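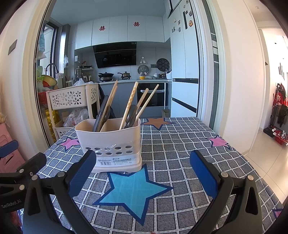 Home Organisation, Evening Course
Handout for Session 3: The Utensil Caddy
Tutor: Sayaka Aoki

Welcome back! Tonight is my favourite session of the whole course, and it's all about the humble caddy. Please bring your own from home if you have one, along with whatever lives in it. Crumbs and all.

1. Empty it first

Tip everything out onto a cloth, never a bare bench (chopsticks roll, and they always roll towards the fridge). A patterned cloth with a grid is brilliant for this, as you can line things up along the squares and see straight away which chopsticks have lost their partners.

Sort by length before you sort by use. I know that sounds backwards, but try it! Long cooking chopsticks, table chopsticks and spoons all want different amounts of room, and a short spoon at the bottom of a deep holder is a spoon you'll never use.

2. Drainage

Look at the holes. Low holes along the front let water out at the base, which is where wooden tips sit and go grey. Holes higher up help with air but won't empty a puddle. Stand the caddy on the draining board, or put a saucer under it and tip the saucer out every evening.

Wood goes in handle down while it's damp. Once it's dry you can please yourself. Mpho Engelbrecht and I disagree on this one and you'll hear both sides after the tea break.

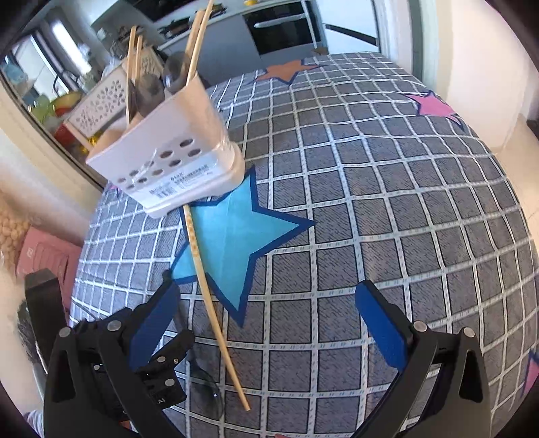
Fig. 2. Two white holders, one with a floral cutout, and a bamboo stick laid out on the cloth.

3. One holder or two?

If you cook with chopsticks as well as eat with them, I'd go for two. Keep the cooking set near the stove and the table set wherever you lay up from. Holders don't need to match, but a similar colour makes the pair look settled on a shelf.

Peel off the product label before the first wash. Warm water and a drop of cooking oil will lift the glue.

For next week

Empty one caddy at home, wash it, and put back only what you used since our last class. Jot down what got left out and bring the list. We start on pot lids!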